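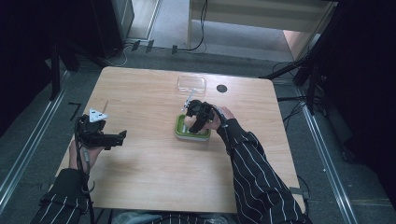
I'm self-employed, mostly small repair jobs, and I've kept paper receipts for as long as I've had the business. Last April I was still sorting them at midnight and decided I was done with shoeboxes. Roughly 700 slips of paper, half of them faded. My current setup is one shallow tray on the table, like the little green one with the white inside up there, and everything goes in it when I get home. Once it's full I deal with it. It works better than the boxes did, but I still end up typing it all in by hand, and I'd like to hear what other people do before the next tax season.

Posted by gravelpit, 7:40 pm

What I have now: a spreadsheet with date, store, amount and job name. A separate sheet for mileage. An accordion folder by month for the paper. The folder is a Chevalier and the tabs have started to tear off, so I would not buy that one again.
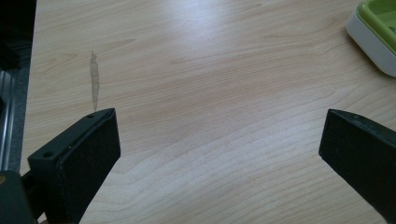 Apps I have looked at

Farow reads the total off a photo of the receipt and guesses the category. It got most of mine right, but it can't handle two jobs on one receipt, and I do that all the time at the lumber yard. You can split it by hand, which takes longer than typing it.

Nerkeris is cheaper and does the splitting. The export is bad, though. Every date came out as text and I had to fix the column before I could sort it.

Both want a yearly plan. The one I'd need from Farow is $147, and I don't know that it saves me that much time. Is anybody here paying for one of these and happy with it?
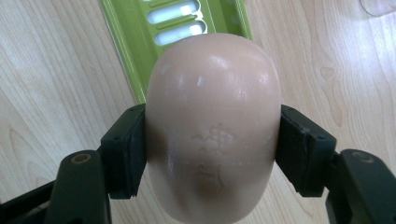 oxbow_lane: I pay for Farow and I'm happy with it. You don't have to split anything if you ask for two receipts at the register. Our yard in Drultthorpe will ring up two orders without a fuss, one per job. Then the app has nothing to guess at. I spend a few minutes on it Friday night or whenever, and my tax guy gets one file.

gravelpit: That's a good point about the register. I usually have a line of contractors behind me at 6 in the morning, but I could try it.

mudroom: I'd disagree on paying for anything. You have a spreadsheet that works. Get a business card from your bank, put every purchase on it, and download the statement. That gives you date, store and amount with no typing at all. You add the job name and you're finished.

oxbow_lane: A statement doesn't show what you bought. If they ask about a charge, you want the receipt too.

mudroom: Sure, so keep the receipt. I didn't say throw them out. I said don't type them. I write the job name on the back with a pen before I leave the parking lot, and they go in an envelope for the month.

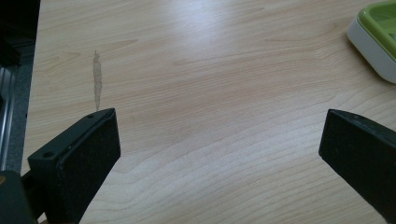
The envelope goes in a file drawer and I have not opened one in 3 years except to find a warranty slip for a water pump. Thermal paper does fade, I'll give you that. Anything over $100 gets scanned the same week, and I name the file with the date first so it sorts itself. The small stuff I leave alone.

gravelpit: Scanning only the big ones would cut my pile way down. Do you keep mileage in the same place?

mudroom: No, a notebook in the truck. Odometer at the start, odometer at the end, where I went.

oxbow_lane: Notebook here too. I tried the mileage part of Farow and it logged a ride in my sister's car as a business trip – I turned it off after that.

gravelpit: OK. I'm going to order the card and keep the tray for now. Still undecided on Farow. If anyone knows how to get proper dates out of Nerkeris, please post it.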